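Quarter past six, tea in hand, feet up

Second week back and my wrists are killing me, so this may be a short one. (It won't be. I know myself.)

They switched on the second Mahuika line this morning. I'd told myself I wasn't going to be funny about it and then I was funny about it by half past eight. It's the noise, I think. The first line clunks and you can talk over a clunk, but this one has a sort of whine that sits right behind your ears, and by the tea break the whole of packing was shouting at each other about milk.

So, how things stand at Fludora, in case I want to look back at this one day. The boxed stuff is gone from us. Insoles, shoe trees, anything in a carton with straight sides, the Mahuika arms take it off the belt and put it in the outer and I have to admit they're good at it. 800 cartons before lunch and not one of them put in upside down, which is more than I could say for myself in my first month. What's left for people is the soft goods, so hats, gloves, scarves, and those horrible fleece snoods that cling to everything. There used to be 19 of us on the packing floor and now it's 13, and the others have mostly gone over to returns or taken the money. Shona took the money. I miss Shona.

Keegan Maihi did his little talk by the lockers again. He's a decent manager and I don't think he enjoys the talks much. Nobody's hours are changing before the autumn, he said, and soft goods is next to be "looked at", and he wants us to see it as our knowledge going into the system. Somebody asked if our knowledge would be getting a pay rise then. He laughed, fair play to him, and then he said he'd take it back upstairs, and that was the end of that.

Teaching the thing

I'm one of the two they've picked for the teaching side (me and Ekkachai Luangrath, who used to do goods-in). We get two afternoons off the line for it, in the carpeted room next to the Onden office, and I'm supposed to be learning to show a gripper how I pick up a hat. You hold it in your hand, squeeze, and do the job with it the way you'd do it with your fingers. Then you do it again. Then you do it again and again until you've forgotten what a hat is.

The first afternoon I was hopeless! I kept wanting to use my thumb. When I pick up a knitted hat I don't think about it at all, I pinch the band, give it a bit of a flick so the flaps drop, and it's in the bag before I've finished my sentence. Try doing that with two hard fingers and no feeling in them. I went in too high and got a mouthful of crown, and then I went in too low and just pushed the poor thing along the table like a snowplough. Ekkachai was much better at it than me straight off. He says it's all those years of doing the pallets with a hook, you get used to your hand ending somewhere further out than your hand.

What he's worked out, and I pinched it off him shamelessly, is to come in flat and low and stop just short of the band, have a look, and only then open up. I'd been rushing it. The ribbed bit is the only part of those black hats with any body to it. The rest is fluff and air and you can't tell by looking where the hat stops and its shadow starts.
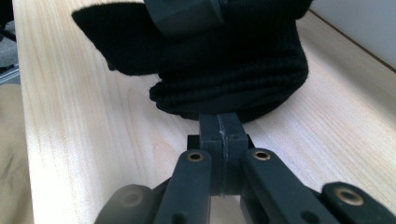 Things I want to say to Keegan before I lose my nerve

One. If we're training it then it should be on our grade. Kumberg pay their people an extra bit for it, Ekkachai's cousin is there and she showed him the letter. I don't want a fortune. I'd just like somebody to write down that it's a skill.

Two. Can we please swap people in and out? It's lovely sitting down for an afternoon, I won't pretend otherwise, but the ones left on the line are covering for us and I got a definite look from the glove bench today. I'd be giving the same look if it was me stuck there with the snoods.

Three. The chairs in that room. My back.

I keep going round and round on whether I mind. Mum asked me on the phone last night whether I wasn't just sawing off my own branch, and I said probably, and she went quiet and then told me about her neighbour's hip. But I've packed for years and I can't think of a single time before this when anyone with a laptop asked me how I do it. The Onden girl wanted to know why I always turn a hat so the band's facing me. I didn't know I did! I had to stand there and do four or five with my bare hands to find out. It's so the flap folds under by itself when it goes in the bag. She wrote that down. I was ridiculously pleased all the way home.

And then on the bus I thought, well, that's one more thing it knows.

Ekkachai thinks it'll be a good while before they get it to do the snoods, and he's going to ask about moving to maintenance either way. There's a course. He sent me the link and I've got it open now with all my other tabs – it's evenings, which would mean giving up choir, at least until Christmas. Maths at the start as well, though he says it's only the sort you do on your phone.

Need to find my wrist support before tomorrow. I think it's in the drawer with the takeaway menus. Gloves next, Keegan says, pairs of them, and they've got to come out as a pair at the other end too, so that'll be fun. Bath, then bed.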